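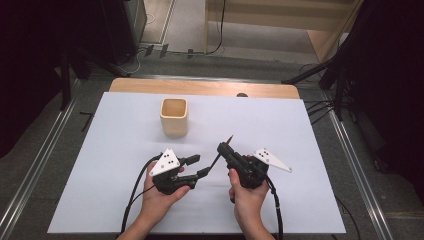 How to get a path, street or green named in Jindgate

Residents > Streets and places > Naming a place

Plenty of places in the borough have no official name. Some are new roads on housing sites. Others are older: the cut-through behind the shops, the bit of grass where the fair used to stop, the lane everyone calls by the name of a farm that closed long ago. Anyone who lives, works or studies in Jindgate can ask the council to give one of them a name.

This guide covers naming a place that has no official name. Renaming an existing street is a separate process with a ballot of residents, and the forms are different.

Last updated Sep 26, 2019

Before you start

Check that the place has no name already. The borough street register is held at the Civic Office and can be looked at on the public computer in reception. A place may be in the register under a name that was never put on a sign. Search by the nearest road first, then by the parish. The register spells some parish names in the old way, so Zisalness also appears as Zisal Ness, in two words.

If the place is in the register with a name but has no sign, you don't need this process. Ask the highways desk for a replacement nameplate.

Next, find out who owns the land. The council can only name places it owns or has adopted. For a private road or a path across private land, the owner has to apply. You can support the application with a letter but you can't make it yourself. The highways desk will tell you whether a path is adopted. Bring a map with the path marked in pen, as a description over the phone is rarely enough.

Step 1. Choose the name

The naming rules are short. A name must:

- be easy to say and spell over the telephone
- be different in sound from any other street name in the borough
- have some connection to the place
- not advertise a business that is still trading

The second rule catches most people out. Changing the last word makes no difference, so if there is a Mill Road you can't have a Mill Lane or a Mill Walk in the same borough. The fire service is asked about every name and will object to anything close to one already in use.

The fourth rule applies to firms that have moved away but are still in business. The first application for the passage beside the old Dustotel building was turned down for this reason. The applicants came back with Bobbin Passage, after the thread store that stood there earlier, and it went through without comment.

Names with accents are allowed. Ó Súilleabháin Green has its accents on the sign, on the council map and in the register. Emergency services and the post office may hold a plain version alongside it, and the form has a box for this. Fill it in yourself. If you leave it blank somebody in the office will choose a version for you.

If you want to name a place after a person

The council will not name a place after anyone living. For someone who has died, there is a waiting period of two years from the date of death. You will need written consent from a close relative, or a note of what you did to find one.

Say what the person did in the area. A long list of posts and memberships is less use than a paragraph on one thing they did for the people living there. Sinéad Dunne put in the application for the footbridge path at Zisalness, and her first draft was mostly dates. The one that was accepted was about a school crossing her aunt had campaigned for, with a letter from a parent who had used it.

Where the person was known by a nickname, decide early which one you want. Both can't go on the sign.

Step 2. Get support from people nearby

You need signatures from at least 8 households within sight of the place, or from all of them if there are fewer. One signature per household is counted. Use the sheet attached to the form, because the council will not accept an online petition for this.

Write the proposed name at the top of every sheet before you take it out. Sheets with the name added afterwards have been sent back.

It helps to call on the people who are likely to object. The usual worry is that their address will change. Naming a path or a green changes no addresses. Naming a lane may do, if any front doors open on to it, and you should say so plainly on the doorstep. The council does not pay for new stationery or for telling banks and insurers.

You don't need the support of your ward councillor, but send them a copy. They will be asked about it later and it is easier for them if they have seen it.
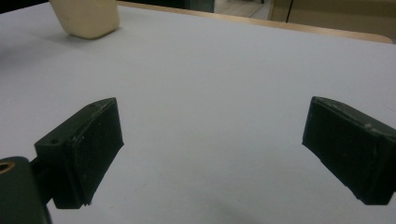

Dark green gripper fingers facing each other over a pale tabletop.

Step 3. Fill in form N2

The form is available from the Civic Office and from the library in Jindgate. It has four parts.

Part A is your own details. Groups can apply but one person must be named as the contact.

Part B is the location. Give the two ends of the path or street, or the roads on each side of a green. Attach a map with the edges drawn in red. A photocopy of a black and white map is fine as long as the red line is added after copying.

Part C is the name and the reason for it. The limit is 1,000 words and most successful applications are far shorter. Give your sources. A page from a local history book, an old map or a newspaper cutting is enough, and a family memory is accepted if it is written down and signed.

Part D is for the pronunciation and the plain version. Leave the pronunciation line empty if the name is ordinary.

Keep a copy of everything. The office keeps applications but does not send them back, and that includes original photographs.

Step 4. Hand it in

Take or post the form to the Civic Office with the signature sheets, the map and any letters. Ask for a receipt if you hand it in. There is no fee for naming a path or a green. Developers pay for new streets and their scale of charges is on a separate sheet.

The office checks the form and writes to you if anything is missing. Your place in the queue is kept while you sort it out, so long as you reply by the date in the letter.

Step 5. The notice period

Once the form is complete, a yellow notice goes up at both ends of the place. It stays up for 8 weeks. During that time anyone can comment in writing, and the parish council, the fire service and the post office are asked for their views.

Look at the notices now and then. If one comes down in bad weather, tell the office the same day. A notice that has been missing for a long stretch can mean starting the period again.

You will be sent copies of any objections with the names removed. You may reply once. Keep to the points made and send any new evidence with the reply — there isn't a second chance to add it.

Step 6. The decision

Names are decided at the streets and places meeting. It meets four times a year, and nothing is heard in May of an election year. You can speak for three minutes if you tell the clerk beforehand. Applicants often don't speak when there are no objections, and it makes no difference to the result.

The meeting can agree the name, refuse it or ask for changes. If it is refused you will be given the reason in writing. You can apply again for the same place with a different name straight away. The same name can't be put forward again for two years unless the reason for refusal no longer applies.

Step 7. The sign

The council puts up one standard nameplate at its own cost. A second plate at the other end, or an information board, has to be paid for by the applicant. The last price given for a board with fixing was £900, and the board must be the council pattern. Parish councils will sometimes pay part of this. Ask before the budget is set.

You will be sent a proof of the wording. Read it letter by letter and get someone else to do the same. Gobnait Gallagher, who went through this for Ó Súilleabháin Green, found one accent the wrong way round on the proof and sent it back twice before it was right. Once you sign the proof, any correction is at your cost.

The new name goes into the register on the day of the decision, so it is official even if the sign isn't up. Online maps take longer and the council has no control over them. Most of the map companies have a page for reporting a missing name.

Common reasons for delay

- the map has no red line
- signatures are from the right street but not within sight of the place
- the relative who gave consent has not dated the letter
- part of the land belongs to a neighbour or a housing association

The last of these takes longest. Where the land has two owners both have to agree, and the office will not chase the other owner for you.

Shared 8 times
2 comments

Related pages

Asking for a replacement nameplate
Renaming an existing street: how the ballot works
Benches and memorial trees in Jindgate
Speaking at a council meeting
Parish boundaries: Zisalness and the coast
Reporting a blocked footpath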